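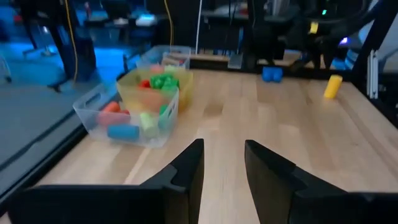
Planning the second sorting table: photo page

We are a small training workshop in Trestholm and this page is for our colleagues in Jelitz, who will order the same kind of table next spring. They asked us what they should put in the budget and what they can leave out. I collected some pictures with short notes about money, because the price list from the supplier shows only the big items and the small items are the ones which surprised us.

All prices are in euro and without tax. The arms are not included here, they come from a different budget and Wanpen Kamolrat keeps that list.

The first thing to decide is the containers. We compared two offers, one from Zastumia and one from Kılıçarslan. Zastumia was cheaper for the bins, but the delivery was long and we could not choose the colours. In the end we paid 366 for bins, bricks and small parts together. Please order clear and coloured bins in the same order, so that you pay the transport only once.

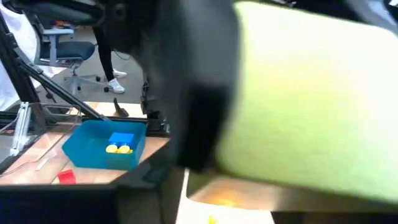

Gripper finger with its green pad, next to a blue bin. Plan spare pads from the first day.

Pads are a consumable and should stand in the yearly budget, not in the purchase budget. We put them in the wrong place and had to ask for a correction in March. Our line for pads and other wearing parts is now some 400 per year.

The frame was the biggest single position after the arms. We paid 1,653 for the profiles, brackets and the wooden top. The price was for cut profiles, and the assembly was our own work. If you want it assembled, ask for this in writing before you compare the offers – the difference can be large.

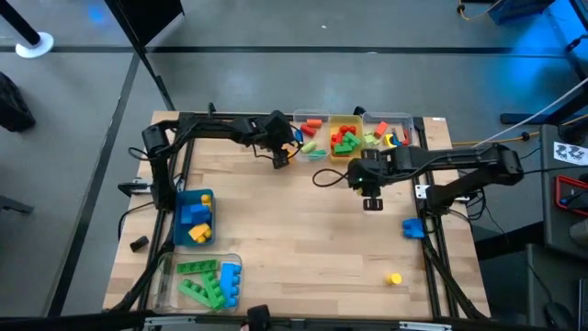
Two arms on one table also need more floor than the drawing shows. You must be able to walk on every side and open a laptop somewhere near. Ask for the room plan early and mark the cable routes on it, with a little reserve in the length. We bought cables twice, and the second order was more expensive than the first because it was urgent.

For small fixing parts we made a list with 23 lines. It looks too long, but each line is cheap and a missing bracket can stop the work for days. Wanpen can send you the list as a spreadsheet.

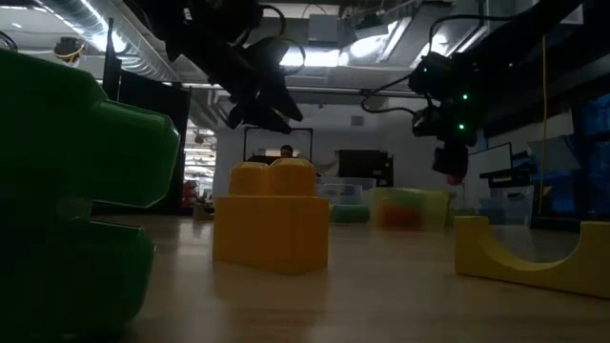

Can we buy one arm now and the second one next year?
It is possible, but order the frame for two arms from the beginning. Changing the profiles later costs more than the extra length, and you will lose working time when the table is taken apart.

Please send your draft budget to Wanpen before you ask for the final offers. She will compare it with our invoices and write her remarks in the last column.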